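June 2023

Quick one before dinner. Well, I say quick.

So I've started walking at lunch. Every day, more or less. Not for fitness, not for a step goal, I don't have the watch. It started in May because my back went (reaching for a box of cereal, very glamorous) and the physio said sitting was the problem and could I please stop doing so much of it. I said I'd look into it.

Looked into it. Turns out my whole job is sitting. Invoices for Nastel, sitting. Phone calls about invoices for Nastel, sitting. Lunch, sitting, same chair, crumbs in the keyboard. I did the math one night on the back of an envelope and then threw the envelope away.

First week was bad. I had no idea where to go. The office is out on the Hurkergate side, which if you don't know it is mostly parking lots and a tire place and that one bank with the clock that's wrong. I walked to the tire place and back. Then I walked to the tire place and back again. The guy there started waving.

Ishbel Tosh from the second floor saw me doing this and asked if I was lost. She's been walking at lunch for years, it turned out, and knows every cut-through in the place. Behind the bank there's a path. I have worked here forever and did not know there was a path. It goes down past some allotment type gardens and comes out by the creek, and if you keep going you hit the old Kolerthorpe road, and from there it's a loop back. 25 minutes if you don't stop. I stop.

Things I have learned so far:

- Eat first. I tried walking first and eating after and I was so hungry by the creek I nearly went into somebody's peas.
- Different shoes. Keep them under the desk. Yes they smell, put them in a bag.
- Don't take the phone out. Or take it but leave it in the pocket. The first week I answered emails the entire way and walked into a bollard.
- Sunscreen. Back of the neck. I look like a flag.

Rain is its own problem. We had three days of it right at the end of May, proper rain, the gutters coming over, and I was not going to do the creek in that. So I did indoor laps. Down our corridor, through the doors, round past accounts, back up the other side. Felt like a complete idiot the first time and then by day three I kind of liked it? You get to say hello to everyone. Yavuz Erdem started timing me with the kitchen timer and shouting it out, which I could of done without.
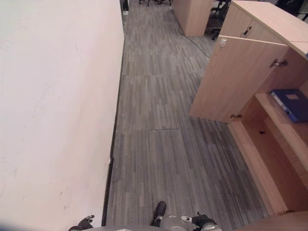
*The corridor. Lovely bit of striped carpet.*

Gordon Carrier says I should just get a treadmill. Gordon has a treadmill. Gordon's treadmill has shirts on it. I looked at them anyway, late at night, and the one I half liked was 1,090 and it folds, sort of, into something the size of a door. Then there was one at 1,582 with a screen that shows you a beach. I don't want to look at a beach in my spare room. I shut the laptop and had toast.

What I wasn't ready for is how much I notice now. The gardens especially. There's a man with beans in perfect rows and right next to him a plot that's all nettles with one enormous rhubarb in the middle. The rhubarb is winning. There was a heron last Tuesday, just standing there. I've lived near this creek most of my life and would of told you there were no herons. Ishbel says it's there all the time.

Also smells. The bakery on the Kolerthorpe end does something around noon with onions, I don't know what, I've never gone in as I've always already eaten (see above). Might have to break my own rule.

The back is better, before anyone asks. Mum, that's you. Not fixed. I still get out of the car like a folding ruler. But I slept through four nights last week and I can put my own socks on, so. The physio, Hajar Belkadi, if anyone local needs a name, she's very good and she does not let you get away with anything – she wants me doing the stretches as well, the one on the floor with the towel. I do it most days. Some days. The dog thinks it's a game and stands on me.

What's not better is the afternoons. I thought I'd come back all fresh and get loads done. No. I come back and I want a nap. First half hour after the walk I'm useless, I just move emails about. Sinan Karaca reckons that wears off after a month or so. He used to run, like really run, with a number on, so maybe he knows. Or maybe he's just being nice.

Next thing is I want to try the long way, over the top past Golob. Ishbel does it on Fridays when it's quiet. There's a hill in it. There's also supposedly a bench at the top that somebody put there for their dog, with a little plaque, and I want to see that more than I want lots of things. It won't fit in a normal lunch though so I'd have to ask to start early, and that means getting up early, and we all know how that goes.

If anybody has done that route, is it muddy? I've only got the one pair of shoes that don't hurt. And does it come out by the church or further down? The map shows both, and Ishbel says "you'll just know", not helpful.

Right, pasta's boiling over. More when I've done the hill.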